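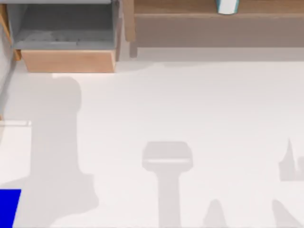 나탈리 반 베이크 님은 서랍이 뻑뻑할 때 양초를 문지르면 다 해결된다고 했다. 삼십 년 동안 그렇게 했고 한 번도 실패한 적이 없다고, 그런데 왜 굳이 비싼 윤활제를 사라고 하느냐고 댓글로 물으셨다. 사라고 한 적은 없다. 지난번 글에서 양초가 안 듣는 서랍도 있다고 썼을 뿐인데, 그 한 줄에 의견이 제일 많이 달렸으니 이번에는 서랍과 수납장 관리 요령을 하나씩 따져 보려고 한다. 인터넷에 떠도는 살림 비법 중에 내가 직접 해 보고 남긴 것은 절반도 안 된다.

양초 문지르기

나무와 나무가 맞닿아 미끄러지는 옛날식 서랍이라면 된다. 서랍 밑면 양쪽 가장자리와 본체 안쪽 레일에 흰 양초를 꾹꾹 눌러 바르고 서너 번 여닫으면 확실히 가벼워진다. 향초는 쓰지 말 것. 무른 것이 많아서 뭉치고, 서랍 속 옷에서 몇 주 동안 바닐라 냄새가 난다. 금속 레일에는 양초를 바르지 않는다. 처음 며칠은 부드러운 것 같다가 먼지가 엉겨 붙어 까만 때가 된다. 우리 집 부엌 서랍에서 그 때를 긁어내느라 토요일 오전을 다 썼다.

그리고 양초를 바르기 전에 서랍을 통째로 빼서 뒤를 들여다보는 게 먼저다. 뻑뻑한 서랍의 상당수는 뒤로 넘어간 양말이나 비닐봉지가 원인이다. 우리 집에서는 빨대 묶음이 나왔다.

장마철에만 안 열리는 서랍

습기를 먹어 나무가 불은 것이다. 여기서 사포나 대패부터 꺼내는 사람이 있는데 말리고 싶다. 한여름에 딱 맞게 깎아 놓으면 겨울에 헐렁해서 덜컹거린다. 나는 5월에 한 번 서랍을 모두 빼서 그늘에 이틀 세워 두고, 그래도 걸리는 자리가 있으면 연필로 표시만 해 둔다. 가을이 지나도 같은 자리가 걸리면 그때 220방 사포로 조금씩 민다. 밀어낸 자리에는 왁스를 얇게 먹인다. 맨살로 두면 다음 여름에 또 붇는다.

헹크 반 헤케 님은 드라이어로 말리면 금방이라고 메일을 보내셨다. 해 봤다. 겉만 마르고 앞판에 실금이 갔다. 합판이면 괜찮을지 몰라도 원목에는 권하지 않는다.

베이킹소다 그릇

서랍 냄새를 잡는다고 작은 그릇에 베이킹소다를 담아 넣어 두라는 글이 수백 개는 된다. 효과가 없다고는 못 하겠다. 다만 냄새가 나는 이유를 그대로 두고 가루만 넣으면 달라지는 게 별로 없었다. 같은 서랍장의 두 칸을 비워서 한 칸에는 베이킹소다를, 다른 칸에는 아무것도 넣지 않고 6일 동안 두었는데, 식구들에게 맡아 보라고 했더니 어느 쪽인지 맞히지 못했다. 둘 다 조금 나아졌다. 비우고 닦은 덕분이라고 본다.

내 순서는 이렇다. 내용물을 다 꺼낸다. 청소기로 모서리를 빨아들인다. 물에 꼭 짠 행주로 닦고 마른 행주로 한 번 더 닦는다. 열어 둔 채 하룻밤. 그래도 냄새가 나면 안쪽 바닥에 셸락을 한 번 칠한다. 오래된 장에서 나는 퀴퀴한 냄새는 이것 말고 제대로 잡힌 적이 없다. 칠하고 나서 셸락 냄새가 며칠 가니까 손님 오기 전날에는 하지 말고.

식초로 나무 닦기

이것도 만병통치약 대접을 받는다. 물에 아주 묽게 탄 식초로 손때를 닦는 것까지는 나도 한다. 하지만 원액을 뿌려 두고 10분 기다리라는 글은 무시하는 편이 낫다. 왁스로 마감한 상판이 허옇게 떴다는 하소연을 여러 번 받았다. 올리브유와 식초를 섞은 '천연 광택제'도 마찬가지다. 바른 날은 반들반들해서 사진이 잘 나온다. 한 달 뒤에 만져 보면 끈적하고, 기름에 따라서는 쩐내까지 난다. 샐러드에 쓰면 된다.

전용 제품이라고 다 믿을 것도 아니다. 보르스마 왁스와 타르넥 오일을 둘 다 써 봤는데, 얇게 바르고 잘 닦아내기만 하면 차이를 모르겠다. 설명서에는 둘 다 자기 것만 써야 한다고 적혀 있다. 그라투스 광택 스프레이는 한 통 쓰고 다시 사지 않았다. 바닥에 떨어진 것을 밟고 미끄러질 뻔했다.

헐거워진 손잡이

이쑤시개를 나사 구멍에 넣고 다시 조이는 방법은 의심을 많이 했는데 의외로 쓸 만하다. 다만 이쑤시개만 꽂아서는 몇 달 못 간다. 목공풀을 묻힌 이쑤시개 3개를 구멍에 채우고, 튀어나온 부분을 칼로 자르고, 하루 굳힌 다음에 나사를 돌린다. 하루를 못 기다리고 한 시간 만에 조였다가 다시 빠졌다는 분들이 꼭 계신다. 앞판을 관통하는 볼트식 손잡이에는 이 방법이 소용없다. 그건 안쪽에서 와셔를 하나 끼우면 끝난다.

빌마 미힐스 님이 성냥개비도 되느냐고 물으셨다. 된다. 머리는 떼고.

서랍 칸막이

정리함을 잔뜩 사 오기 전에 서랍 안쪽 치수부터 재야 한다. 바깥 치수 말고 안쪽. 그리고 높이도. 폭은 꼭 맞는데 높이가 1센티 남아서 서랍이 닫히지 않는 정리함을 나는 아직도 창고에 쌓아 두고 있다. 보틱스에서 나온 조절식 칸막이는 용수철로 버티는 방식인데, 가벼운 속옷 칸에는 괜찮고 국자나 집게가 든 칸에서는 여닫을 때마다 밀린다. 신발 상자 뚜껑을 잘라 쓰는 쪽이 오히려 오래갔다. 보기에는 별로다.

칸마다 이름표를 붙이라는 조언도 많다. 우리 집에서는 두 주 갔다.

바닥에 까는 종이

향기 나는 서랍지는 접착식을 피한다. 떼어낼 때 칠까지 같이 일어난다. 남는 벽지를 잘라서 그냥 깔고, 네 귀퉁이만 양면테이프 말고 압정으로 살짝 고정한다. 바닥판이 얇으면 압정도 하지 말고 종이를 약간 크게 잘라 가장자리를 접어 올린다. 신문지는 밝은색 옷에 잉크가 묻을 수 있으니 공구 서랍에만.

밑판이 처질 때

밑판이 아래로 휜 서랍은 뒤집어서 다시 끼우면 된다고들 한다. 홈에 끼워진 얇은 판이라면 맞는 말이고, 못이나 풀로 고정된 판이라면 빼다가 부러뜨리기 쉽다. 흐릿 티머만스 님은 뒤집어 끼웠더니 일 년 만에 반대쪽으로 똑같이 휘었다고 한다. 그럴 만하다. 무거운 냄비를 그대로 넣었으니까. 가운데에 가느다란 각재를 하나 대고 풀로 붙이는 것이 제일 낫고, 그 전에 냄비를 다른 데로 옮기는 것이 더 낫다.

지난 글에서 고칠 것

경첩에 식용유를 치지 말라고 쓰면서 대신 재봉틀 기름을 권했는데, 밀란 바위츠 님이 레일 롤러가 플라스틱인 경우에는 어떻게 하느냐고 물으셨다. 그 경우에는 마른 실리콘 계열을 쓰고 재봉틀 기름은 치지 않는다. 본문도 고쳐 두었다.

2021년 9월 6일에 덧붙임. 커피 찌꺼기로 흠집 가리는 법을 묻는 분이 많은데 짙은 색 나무에만, 그것도 완전히 말린 찌꺼기를 면봉으로 조금 찍어서 안 보이는 데 먼저 해 보시라. 밝은색 장에 했다가 얼룩만 넓어진 사람이 바로 나다. 호두로 문지르는 법은 다음에 따로 쓰겠다. 아직 결과를 못 믿겠다.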